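The problem with picking a ripe fig is that the fig gives you very little time. It is ready for a day, perhaps two. The skin is thin enough to tear under a thumbnail, and once it tears the fruit is worth almost nothing to a packer. For growers in the Pollwood valley, where the trees are old and the slopes are steep, close to a third of the crop never leaves the orchard in a state anyone would buy.

Bahman Talebi grew up picking figs there and now runs a small materials workshop called Folineo, in a former cannery at the bottom of the valley. His answer to the problem is a soft sleeve that closes around the fruit the way a sea anemone closes around a shrimp. It has no motor in it. A pinch of air from a hand pump is enough to bring the walls in, and a valve lets them relax again.

The idea came from a tide pool. Talebi was on a family trip to the coast when his daughter put a finger into an anemone and held it there. "She said it felt sticky, but it didn't squeeze," he says. "I went back the next morning and tried it myself for most of an hour. My wife was not pleased."

An anemone's tentacles do most of their holding by touching in many places at once. No single point presses hard. Talebi wanted to copy that with silicone, and his first attempts were poor. The walls were too thick, so they folded in creases and left lines on the fruit. Then they were too thin and split after a few uses.

The version that works is called the Havum. It is a tube of clear silicone about as long as a hand, lined on the inside with 118 small hollow bumps. When air goes in, the bumps swell and meet the fruit from every side. The picker slides the tube up from below, squeezes the pump, and turns the wrist a quarter of the way around. The stem snaps and the fig comes away inside the sleeve.

Getting the bumps right took two winters. Talebi cast them in molds cut on a secondhand milling machine, and each change meant a new mold. He kept the failures on a shelf by the door, labeled in pencil with the month and the thing that went wrong. January has the most.
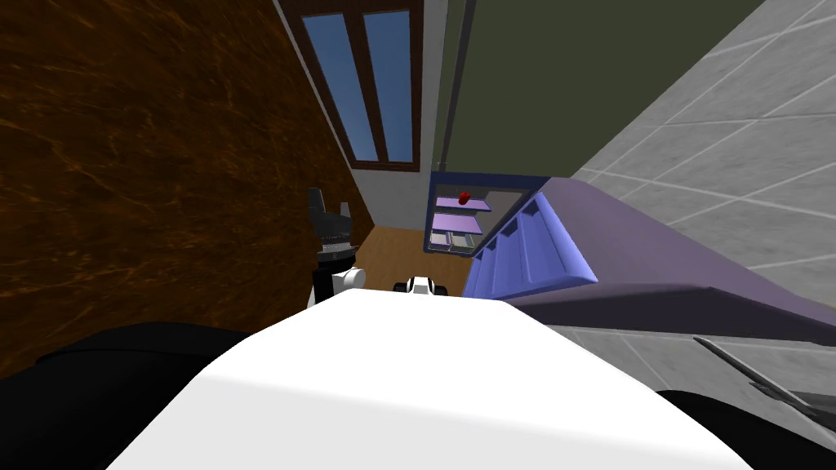
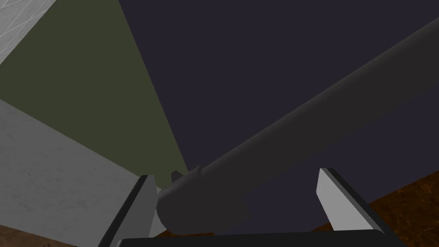
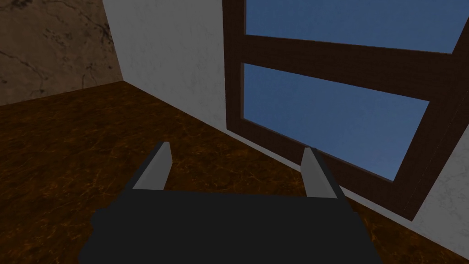 Words by Touran Salehi
Science and Making

The first proper trial took place last season at the Kiani orchard, which sits on the upper road and has the steepest ground in the valley. Talebi asked the family for one row of trees. They gave him the row nearest the house so they could watch.

Over several mornings, his team picked 569 figs with the sleeve. Each one was set in a tray, left overnight in a cool room, and checked the next day for splits and bruises. Of those, 523 were good enough to pack. The rest had torn at the neck, mostly where the fruit had grown tight against a branch and the sleeve could not get all the way up.

Hand pickers on the same row did nearly as well in the first hour of the day and worse after that. Talebi puts this down to tired fingers. The sap is part of it too. Fig sap irritates the skin, and pickers who wear gloves to keep it off lose some of their feel for the fruit. With the sleeve, the hand stays well below the stem and the sap runs down the outside of the tube.

Speed is the weak point. A good picker takes a fig in a couple of seconds. The Havum takes longer, and the pump hand gets sore. Talebi has tried a foot pump with a hose, but the hose catches on low branches, and moving the pump from tree to tree on a slope is a nuisance. He is now working on a small air bottle that clips to a belt.

Cleaning is the other complaint. Sugar from split fruit gets in between the bumps and dries there. At the orchard they rinsed the sleeves in a bucket every 30 figs, then found that warm water did the job much better than cold. A lining that peels out and can be washed on its own is being tested at the workshop. So far it wrinkles.

There are other fruits on the list. Ripe persimmons have the same thin skin, and a neighbor with a few trees has offered them for the fall. Apricots were tried briefly and did not need the help. Raspberries were a mess, according to Talebi, who would prefer not to go into it.

He has also been asked whether the sleeve could be used under water, to lift soft animals such as sea cucumbers for study. The silicone would not mind. The pump would need to push water in place of air, and the bumps would have to be larger and slower to fill. He has made one test piece and tried it in a rain barrel on a peeled boiled egg – the egg came up whole.

For now the plan is modest. Folineo will make a batch of sleeves by hand this winter and lend them to growers along the valley, who will keep them through the season and send back notes. The Kiani family has asked for two. They want the longer model, for the branches over the wall.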